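# Stikis Game Day Screen Kit – Outdoor Rental and Purchase

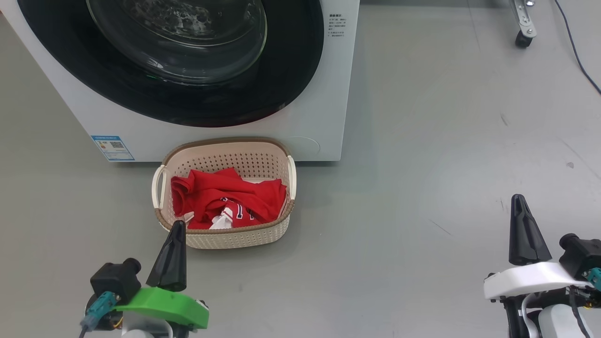

The Stikis Game Day Screen Kit is intended for households, clubs, and neighborhood groups that show football games outdoors. The kit is supplied by Lendeveo and may be rented by the weekend or purchased outright. It is suitable for yards, patios, and covered parking areas.

## What the kit contains

- One folding screen with stand and ground stakes
- One Jenex projector with remote control
- 2 weather-resistant speakers
- One 38-foot outdoor extension cord
- One carrying case with wheels

Antennas, streaming devices, and game subscriptions are not included. Customers must arrange their own lawful access to the broadcast.

## Setup

Two adults can assemble the screen in 15 minutes on level ground. The stakes are to be used whenever the screen stands on grass. On concrete or decking, the stand must be weighted with sandbags, which are available on request.

The projector performs best in shade or after sunset. For early kickoffs, Lendeveo recommends placing the screen under a canopy or against a north-facing wall – direct sun will wash out the picture regardless of the brightness setting.

## Rental terms

Weekend rentals begin Friday at noon and end Monday at noon. A refundable deposit of $200 is required at pickup. Kits returned late are charged one additional day. The screen should be wiped with a soft cloth and fully dry before it is folded. Customers are asked not to machine wash the screen fabric or the carrying case.

Reservations for the coming season open in July. Playoff weekends may be reserved by telephone only.

## Pickup and delivery

Kits may be collected from the Cifuentes counter during regular business hours. Local delivery is available for an added fee and must be requested at the time of booking. Drivers will leave the kit at the door – they do not assemble or test it.

Replacement stakes, cords, and remote controls are sold separately at the same counter.

Terms last updated May 30, 2025.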